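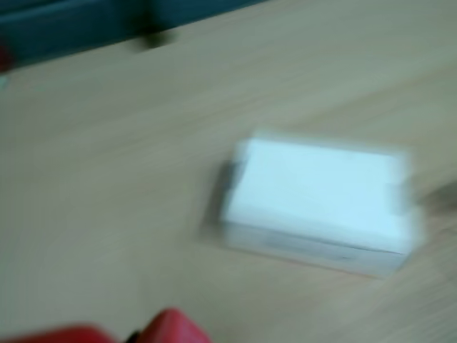 Zirgate cell, wrist camera view. White box on the wood table, red gripper fingers at the bottom.

Zirgate cell — progress report to Chauhan, May
Last updated: May, 4:40 pm

From: Petronella Xaba, Otport workshop
Copy: Thulani Moodley

Short version. Cell is running, gripper has been rebuilt, wrist camera mount is still not where I want it. Spending is inside the grant. One thing I need from you, see near the end.

Sorry this is in bits, writing between runs.

Where we were last time

Last report the arm was up on the bench and picking but we were losing too many grips and the camera view kept wandering. You asked us to stop adding tasks and get the one cell steady first. That is what we did. No new tasks this period. All the hours went on setup, upkeep and two repairs.

Gripper

Both fingers off, both cleaned, new pads on. Old pads had gone shiny on the inner face and were letting boxes turn in the grip. Thulani cut the new ones from the softer sheet and glued them, left them clamped overnight. First pair came out slightly uneven, one pad sat proud at the tip, so he did them again. Second pair good.

Finger screws were also loose on the left side. Not stripped, just backed out. Thread lock on all of them now, and a paint mark across each head so we can see at a glance if one has moved. Check goes in the morning list.

Zeroed the open and close positions after the rebuild. Closing position had drifted enough that the controller believed it was shut with a small gap still there. This explains a good part of the dropped boxes in the last report, which I had put down to the pads alone. Bit of both.

Wrist camera

Still the weak point. When the arm goes quick across the table the picture smears badly, see top of this report. At that blur the box edges come out doubled and the software can't place a corner to save its life. Fine when the arm is standing still.

I had two suspects, mount and exposure, and treated them seperately.

Mount: the bracket has play in it. You can feel it by hand if you hold the wrist and push the camera sideways. Tightened it, helped for a day, came back. The hole in the bracket has worn oval. Thulani has packed it with a shim for now, ok as a stopgap. A stiffer bracket is on order from Pokeck.

Exposure: was left on auto. In the late afternoon the light drops and the camera holds the shutter open longer to make up for it. Now set by hand to a shorter time, and we put the spare lamp over the table. Picture is a bit grainier but I would rather have that. Haven't tested the new setting at full arm speed yet, only half. Full speed waits for the bracket, otherwise I won't know which of the two fixed it.

In the meantime the arm slows down before it looks. Costs us time on every cycle but the picks are better for it.

Cable

The other repair. Camera started dropping out in the middle of a run, always with the wrist turned far over. Took a while to find. The cable was tied too tight at the elbow and was getting bent at the same spot each time. Replaced the cable, gave it a longer loop, and swapped the hard tie for a velcro one. No dropouts after the swap. Old cable cut up and binned so it doesn't find its way back into the drawer.

Runs

1,221 pick cycles logged this period. 231 of them failed, and we went through every failed one by hand. Most came from before the gripper rebuild. The rest are mainly the camera putting the box a little off to one side, so one finger lands on top of the lid and the arm stops itself. No damage from any of these. I have not split the numbers before/after rebuild properly yet, the log did not mark the changeover and I need to match it up against Thulani's notebook. Will send that as its own sheet.

Longest run without anyone touching the cell was more than 40 minutes. Want a full half shift before I call it steady.

Upkeep list

We now have a written one, taped up beside the controller. Every morning before first power on:

Paint marks on finger screws lined up
Pads wiped, no lifting at the edges
Camera bracket, push test by hand
Lens wiped with the dry cloth, not the blue rag
Cable loop free at elbow and wrist
Table clear of the previous day's boxes
Slow move to home, hand near the stop button
One test pick at low speed

Takes a few minutes. Whoever does it signs the sheet. We missed the sheet 2 times this period, both my fault, both days I came in late and went straight to the runs.

Joint grease is on a longer interval, done once this period, next one due after the bracket goes on.

Money

Pads, glue and thread lock came out of consumables. Cable and bracket are on the spares line. The lamp we already had. No change asked for on the totals. Hours ran heavier on Thulani's side than planned and lighter on mine, the sum of the two is on plan.

What I need from you

A yes or no on buying a second bracket and a spare set of fingers, to keep on the shelf. With one of each, any break means the cell sits until the post comes. There is room on the spares line, but the agreement says duplicates need your ok first. An email is enough.

Next period

Fit new bracket, redo the camera calibration from scratch, not a patch on the old one.
Full speed test with short exposure, same box, same table, lamp on.
Failure sheet with the rebuild date matched up.
Half shift run, one of us in the room but hands off.
Then, if that holds, back to the second task from the orginal plan. Not before.

Risk is mostly the bracket delivery. If Pokeck slips, Thulani will make one here out of plate. Heavier than I like on the wrist and it would mean setting the payload again, but it would keep us moving.

Logs are in the shared folder under Zirgate. Call me at the workshop if anything is unclear, mornings are best.

Petronella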